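Reviews & Field Tests
9 min read

The kit that takes computers apart, and puts them back together again

The first thing I did with the Trallari bench kit was get the processor in crooked. Well, the arm did. It came down over the socket a hair off square, felt the board push back, stopped, lifted, turned its wrist by an amount I couldn't see, and tried again. Then it let go. I have built computers since I was a teenager and I know that small held breath over the socket, and I did not expect to feel it on behalf of a machine.

I'd come to Pokutville to spend three days with the kit, in a workshop that had set one up a few months earlier to refurbish office desktops. The shop buys retired towers by the pallet, strips them, sorts what's worth saving and builds good machines out of the pieces. It is dull work in places, fiddly work in others, and all of it happens in tight metal boxes full of cables. I can't think of many jobs less friendly to a robot.

Trallari sells the kit as a package for small shops. You get the arm, a two-finger gripper with swappable tips, a wrist camera, a controller box and a license for Ninh, the software that ties it all together. You bring your own bench, or you buy theirs. The Pokutville shop went with a slotted aluminum table, and after three days I'd tell anyone to do the same. Everything bolts down anywhere. When I wanted a part holder moved closer to the case, it was a hex key and two minutes, and then a short recalibration that ran while I got coffee.

Teaching it a job goes like this. You put the arm in hand-guide mode, take hold of the wrist and walk it through the motion. It's light! I braced for something like pushing a shopping cart through gravel, and it moved like a desk lamp with good joints. Press a button at each point that matters, tell Ninh what you were doing there (picking, placing, pushing, waiting), and it draws up a sequence you can edit on a tablet. The camera handles the difference between where a part was when you taught the move and where it happens to be today. 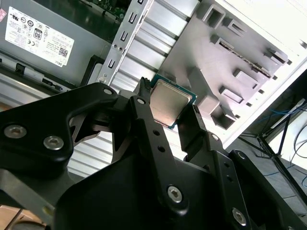
Processors are the part everyone asks about, and they're where I spent most of my first day. Memory is forgiving by comparison. You can grab a stick by its ends, you can bump it a little, and the slot guides it home. A processor wants to be held by its edges and nothing else, and it wants to be set down flat. The fine tips that come with the kit are narrow enough to get the chip without touching the underside, and the grip force can be set separately for every item in your parts list. I started high, out of nerves, and kept turning it down. The value I ended up with was less than half of the one I began with, and the arm never dropped a chip on me.

What I liked best was how plain the software is about being unsure. Ninh gives each pick a confidence bar, and when the bar dips below the line you've set, the arm waits and a still from the wrist camera pops up on the tablet. Tap where the corner is, and on it goes. On my first morning it asked me something every few minutes. By the third afternoon I could answer my mail between questions.

Shiny things are still trouble. A bare metal lid under bright shop lights looks different from every angle, and there were stretches when the camera seemed to lose the edge of a chip against the metalwork behind it. We dimmed one bank of lights and that helped a lot. A clip-on diffuser is sold as an extra. I think it belongs in the box.

Then there's the matter of getting in and out. A desktop case looks roomy until you try to lower a wrist, a camera and a gripper into it. The planner knows the shape of the arm and it knows the shape of the case, provided you've given it a model or let it scan one, but it doesn't know where a loose cable has decided to lie. The shop's answer is to tidy the cables by hand before each run. Mine was to teach a nudge: close the fingers, push the bundle toward the wall, back off, look again. It took me most of an hour to get right and I was ridiculously proud of it.

I should talk about fixtures, too, because they turned out to matter more to my results than anything in the arm. Trallari includes a library of printable holders, and you can change them in the design tool and print your own. The library ones are fine. The ones the shop drew up for itself are better, because they'd been through a few rounds of somebody getting annoyed. A good holder presents the part the same way each time, leaves room for the fingers and doesn't care if you're a little sloppy loading it.

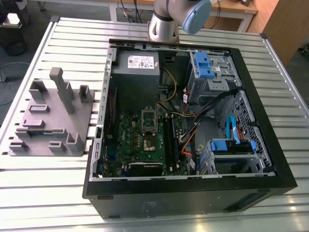
Laying the tower on its side was the other big lesson. I had pictured the arm reaching into an upright case, the way I used to do it under my desk, and the shop had tried exactly that in their first week. With the case flat, gravity is on your side. Memory goes straight down, a processor can rest where you've put it, and a screw that gets away from you at least lands somewhere in the same box.

My main test was a memory job, start to finish: pick the module out of its holder, carry it over the case, line it up with the slot, press until it seats, check. Pressing is where I expected grief. A memory slot takes a surprising shove, and the board flexes under it, and if you've ever done this with your thumbs you know the moment when you wonder which of the two is going to give. The kit feels for it. You set a ceiling on the force, and the arm leans in slowly and watches for the little drop as the stick goes home. The log draws this as a curve, and a good seating has a shape you learn to recognize after a dozen or so. I got hooked on those curves. I kept the tablet next to my sandwich.

Over the three days the log recorded 371 picks. Of those, 18 ended with the arm giving up and calling for a person, and most of that group came from the first morning, before we touched the lights. No bent pins. One scuffed memory label, which was my doing, from a run with the grip force I'd set for something else entirely. (Name your presets properly. I had two called "test.")

Speed is the part I'd want a buyer to think hard about. It's slow. I can put a stick of memory in a slot in a few seconds, and the arm takes its time over the approach, looks, adjusts, looks again. If you stood next to it with your own tower and raced, you'd win every heat and you'd be bored with winning by lunch. The shop doesn't use it that way. They load a case and a plate of parts, start the sequence and go do the things that need judgment, like deciding whether a scratched case is worth cleaning. The arm's pace is fine for that.

There's a gentler option for people who don't want to teach everything themselves. Clular is the subscription service that goes with the kit, and it lets shops trade finished sequences. You search for a case model, pull down what somebody else has worked out, run it at low speed and fix whatever doesn't fit your bench. When I looked there were 949 entries in it, heavily tilted toward office towers, with very little for small-form-factor machines and next to nothing for laptops. Quality is all over the place. Some arrive with notes, force settings and fixture files. Others are a bare list of positions and a shrug. I'd love to see ratings, or even just a date of last use.

The one I tried for pulling a drive cage worked on the second attempt, after I'd shifted the starting point a finger's width to the left. It saved me a morning. The one for power supplies I gave up on, and wrote my own, and then shared that.

A few gripes, while I'm here. The emergency stop is on a cable that's too short for a bench of any size, and I'd want it where my hand naturally falls. The tablet app forgets which camera view you were using whenever it goes to sleep. Changing fingertips needs a tiny hex key that will vanish on you, so tape it to something. And the manual is good on setup, good on safety and thin on everything you'll wonder about in week two, such as how often to redo the calibration. The shop does it every morning before they open. That seems like plenty.

Who's it for? Repair and refurbishing shops with a steady run of similar machines, first of all. Training programs, definitely: I can imagine a class learning more about how a computer goes together by teaching an arm to do it than by doing it themselves, because you have to know precisely what your own fingers have been up to all these years. A hobbyist with deep pockets would have a wonderful time. I would not buy one for a shop where every job through the door is different, at least until Clular fills out.

Trallari says a new fingertip set is coming in March, with softer pads and a longer reach for deep cases. I've asked to borrow a pair. I've also asked the Pokutville shop to keep my cable nudge in their library, and at last check they were still running it, renamed to something clearer than "test."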